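JOMHAM SHARED WORKROOM
Users' meeting - minutes
January, 4:00 p.m. to 5:10 p.m., Room 16

Present: Vratislav Oravec (chair), Vlasta Charvát (minutes), two users from the Vosia bench group, one from Troleo.
Apologies: Šimek store.

1. Previous minutes
Accepted with one correction. Under item 4, "shelf B" should read "shelf D". The correction has been entered in the file copy.

2. Matters arising
2.1 Lighting over the long bench. The second tube has been replaced. The Vosia group still finds the corners of the bench dim after 3:00 p.m. V. Oravec will ask building services whether the fitting can be moved toward the wall. No cost is known yet.
2.2 Door closer. Adjusted in the first week of the month. Closed.
2.3 Label printer. Still out of service. The replacement head was ordered from Šimek under order 1054 and has not been delivered. Handwritten labels are accepted until then, in block capitals, permanent marker only.

3. Tabletops
3.1 The gray tables are to be wiped at the end of each booking with the neutral cleaner from the cabinet under the sink. Solvent is not to be used on them. A matte patch on table 2 has been rubbed shiny and cannot be restored.
3.2 Tape may be used to mark positions during a booking. It must be lifted the same day. Residue left over a weekend took V. Charvát most of an hour to remove.
3.3 Cables. The Troleo user reported a cable pulled down with a box in December. It was agreed that cables crossing a tabletop are kept toward the far side, clear of the working area. Clips will be tried on table 1 first.

4. Small parts and trays
4.1 Discussion of the open plastic trays. The Vosia group asked for lids. V. Oravec noted that lids were supplied with the previous set and most were lost in the first year. No lids will be bought.
4.2 Each tray in use is to hold one kind of part. Mixed trays found at the Friday check have been the main source of sorting work.
4.3 Color use. Pink trays are for items out on the table during a booking. Clear boxes are for shelf storage. Parts go back to the clear box before the table is released. The Vosia group asked for an exception for overnight work; granted, provided the tray carries a label with name and bench number.
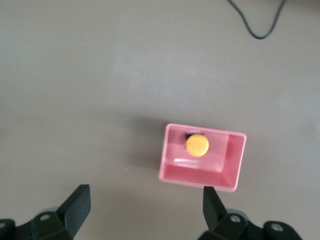
Item 4.3: pink tray on a gray tabletop, with a round yellow item inside.

4.4 Cleaning. Trays to be washed by hand in warm water. The dishwasher in the kitchen is too hot for them, and two rims warped in the fall.

5. Budget
The balance of the consumables line is 243. V. Charvát proposed a further set of clear boxes at 195, delivery included. Agreed. The remainder stays in the line for markers and cleaner.

6. Any other business
6.1 The Troleo user asked if the room can be opened at 7:00 a.m. during stocktaking. V. Oravec to check with the front desk.
6.2 The key to the tall cabinet is to be returned to the hook inside the door - it was found in a drawer twice.

Actions
V. Oravec: light fitting (2.1), early opening (6.1)
V. Charvát: order for clear boxes (5), reminder to Šimek on order 1054 (2.3)
Troleo: cable clips, table 1 (3.3)

Next meeting: February, 4:00 p.m., same room.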